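August 1, 2024

Quick one because the kettle's on and I have a van coming. Still not unpacked. Still two boxes in the big room that I keep walking round, one of them is definately cables and the other I'm scared of.

But the vanity! The vanity is in its place and I'm daft about it. Black, shiny, bit of white veining through the top if the light's right. Came from Skomari, 409 in the July sale, and I'd been watching it for ages at full price. Basin's white and set into the middle so there's room either side for stuff. Black tap to go with it. I did wonder about black on black but no, love it.

Shows every splash though. Every single one. I've wiped it more in a week than I wiped the old one in a year.

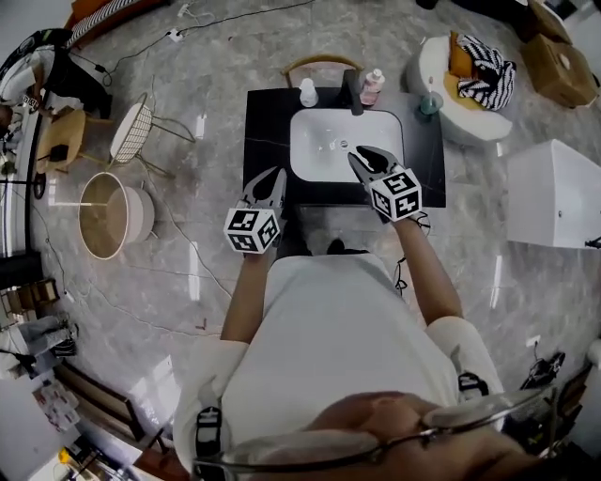

Rules for the counter, which I've made up and will break by Sunday: soap, hand cream, one cup. The soap's in the clear pump bottle, the cream's in the pink one, and the teal glass is for toothbrushes once I find the toothbrush bag. Everything else goes in the white cabinet. Cotton wool, plasters, the 200 hair grips, all of it. No little trays. I had little trays at Pirneveck and they just filled up with coins.

The round white ottoman was meant to be for sitting on. It's a towel shelf now, or a whatever-I'm-holding shelf. Striped cloth lives on it. Fine.

Floor is grey marble and it was here when we came, so can't take credit. Cold on the feet first thing, lovely by the afternoon. Want a mat but the Seixas one I liked was sold out in the small size and the big one would look silly.

Other things to sort, so I don't forget:

- lamp with the beige shade, try it nearer the chairs
- get the wires off the floor, clips or a bit of trunking
- too many chairs, none of them match, pick some
- ring Idano about the mirror (order ends 805, they keep asking)

Mirror's the big one. Brushing my teeth at nothing feels very odd and I went out on Tuesday with toothpaste on my chin, all the way to the shop and back.

Right, van's here. More when the boxes are done, if thier ever done.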